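Towel rig notebook, Cerkus student build
8/17/18

Long session today, so this is going to ramble. If you're only after the settings, skip to the bit about the grip.

First thing was getting the Triltar scripts running again after the update. They'd lost the table height (again!) and both arms thought the tabletop was a good bit lower than it is. I put the old number back in by hand and saved a copy in our shared folder under "table height DO NOT DELETE". Please don't delete it.

After that I went on to the pinch. We've been arguing for weeks over whether the fingers should come straight down on the cloth or slide in along the table and scoop, and I've now changed my mind for the third time. Straight down is my vote.

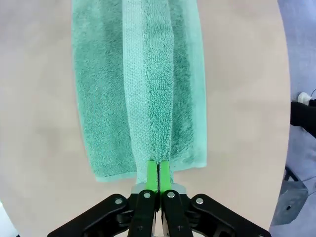
Grip force is at 70 on the slider for now. I tried 81 as well and couldn't see much difference, except that I worried more about the pads. What I like at the lower setting is how the teal towel gathers in between the two green pads at its bottom edge, with the doubled-over strip running down to the same spot, so there's a decent wad of cloth to hold on to and it isn't all hanging off one layer of hem. The terry is a pain for depth, mind you. All those little loops! The fit keeps guessing a surface somewhere in the middle of the pile, and I've just told it to aim a touch lower than it thinks it should.

Next job was the start position. Our rules for the November demo say each run begins with a towel laid out flat by hand, and we'd all been doing it slightly differently, which makes a mess of the comparisons. I'd like us to agree: hem bands top and bottom, smooth out from the middle, press the corners, hands well clear before anyone touches start. 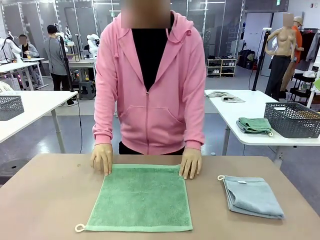
I've written that up as a half page and stuck it in the front of this book. If you think the order is daft, scribble on it, I don't mind. The one thing I do mind is people starting a run while somebody is still fussing with a corner.

Data so far: 161 runs logged under the new naming, and we said we wanted 2000 before we retrain. So, yes, a way to go. The old runs from the Ó Flaithearta course kit use a different joint order and I'm leaving them out until somebody has the patience to convert them. (Might be me. Probably won't be this month.) 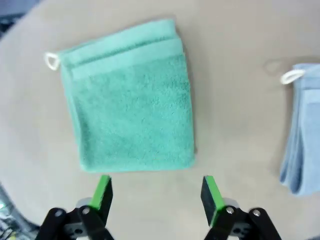 I also want to try the corner finder with the hanging loops masked out. My hunch is that it treats a loop as a fifth corner whenever it lies flat and sticks out sideways, and then the whole fold goes on the skew. Rorano's write-up skips over this completely, I suppose their cloths didn't have any.

Two-arm version: same script, mirrored, both grippers stopping over the cloth before the final drop. I've kept the pause in for now so there's time to hit stop.

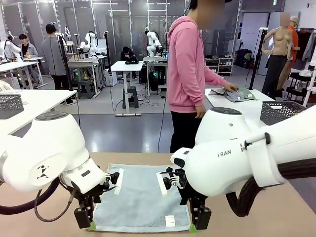 Both grippers over the light blue towel, tape strips on.

To do: check the left wrist offset, order more white tape, rename the folder called "new new final".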